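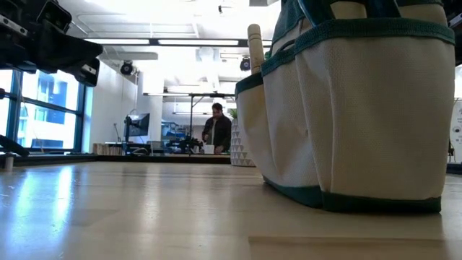 Drudisden handle fault

The Drudisden handle fault was a recurring failure in Bilach, a bag-packing program for two-armed robots developed at the Escobedo workshop in Cuvstead. It is remembered mainly for the length of time it went unnoticed, and for the amount of canvas involved.

Background

Bilach was written to place small tools into the outer pockets of tote bags. After each placement the gripper was meant to open, back off 6 centimeters and rise. Drudisden, the module that confirmed the gripper was open, did so by reading the command it had just sent. It found itself in full agreement.

Failure

On October 5, 2021, during an overnight run, a gripper closed on a pocket's edge binding along with the tool and kept hold of both. The arm rose on schedule, taking the bag with it. The log recorded 74 successful placements, most of them made by an arm with a bag already hanging from it. Operator Amanuel Tamiru found the bag on the floor the next morning and the arm still at work above it.

Nobody was hurt. Two finger pads and a wrist cable were replaced.

Response

Demetrius Kowalczyk, who reviewed the logs, traced the same fault back to March – earlier cases had been filed under "bag quality." Drudisden was changed to read the finger position directly, and a lift force above 30 newtons now stops the arm. The bag supplier received a short apology.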